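Trial Runs on a Public Track: What the Rules Leave Out

April 2021

Most checklists for testing a small mobile robot in a shared outdoor space read well in an office. Ours came with 29 items. I have doubts about plenty of them, and what follows is the shorter version we use at Clurkenon when people are out on the same ground.

Step 1. Walk the ground before you trust the map. The standard sheet asks for a "controlled area." A sports ground with people kicking a ball across it is open to the public, whatever your form says.
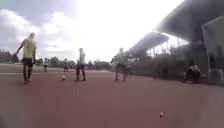 Players on the reddish surface, with the covered stand at right.

Plan for a ball as well as for legs. A stop rule written only for walking adults won't cover a small object rolling in from the side.

Step 2. Check the light. The forms want "adequate lighting" and most people tick that box on any sunny day. Low contrast and glare deserve their own line. Point the sensors at the sun side and look at what comes back.

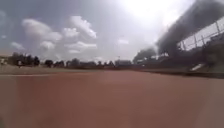
If you can't pick out a person standing against that background, don't assume the detector can. The vendor's range figure was measured somewhere else. Cut your top speed until your own test says otherwise - and write down who ran the test.

Step 3. Don't treat painted lines as a barrier. They help with steering. They do nothing to keep anyone out of your path, and I still see plans that shade a lane in green and call it safe. 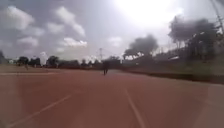

Step 4. Set the stop distance for the person who isn't looking. Someone with both arms up, or facing the other way, may not step aside. We use 3 meters, with 2 people able to hit the stop. I wouldn't call that proven.

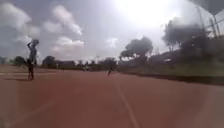

Prakash Venkataraman commented that two stop buttons only help if both get pressed in practice drills, and that his team at Vellel hadn't held a drill since January. Fair point. Add the drill to your sheet and put a date next to it.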